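Home | Projects | Workshop | Reports | Contact

A Place for Every Pick: Reorganizing the Small Repairs Bench
Student project report, Brurnness College, Dollstead campus
Last updated: February

Why we picked this

Our bench is where people bring phones with cracked backs, sticky game controllers and the odd kitchen scale. It's a great spot, and by Monday afternoon it was always a complete mess. The tools lived in a Cuadros drawer unit, which is fine for big screwdrivers but hopeless for thin pry tools. They slide to the back, they hide under each other, and the dark ones vanish in the shadows at the bottom. We spent so much time digging that we decided the digging should be our project!

What we tried

First we relined the drawers with grey foam and cut a shape for every tool. It looked fantastic (we were very proud of it for a week), but the cut-outs for the skinny tools tore almost straight away, and you still had to open 2 drawers to find what you needed.

Then we switched to a fabric tool roll, black with bright orange edging, and laid it open on a white tabletop. I loved this one from the first day. The orange gives you a border you can pick out from across the room, and the slots keep the narrow things side by side instead of in a heap. We named our layout Kotix, mostly so we could stop calling it "the second go at the drawers".

Choosing the set was harder than we expected. We settled on 18 tools, with the pry tools and spudgers together on one side, tweezers next, then the small drivers. Loaded up, the roll came to 700 grams on the kitchen scale, so it's easy to carry down the hall to the classroom.

How it went

We timed a full pack-up from tools scattered on the table to everything slotted. The drawers took so long that we gave up timing them properly, which I know is not great method. The roll took almost 90 seconds once we'd practised, and it was honest-to-goodness fun to do.

The colour of the table turned out to matter more than anything we had planned. A black tool on black cloth is hard to see, but slide it up past the top of the roll so the end sits against white and there it is. We ended up leaving the longer tools poking out a little for exactly this reason. The cloth also folds and bunches a bit along the top, so a quick smooth with your hand before slotting anything helps a lot.

Still to do

The slots need labels. Paper tags curled up, and marker doesn't show on black, so we want to try stitching short lines in orange thread to match the border.

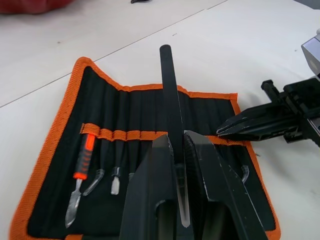 If the stitching holds, we'd like to make a second roll for the classroom, with wider slots at one end for the pliers.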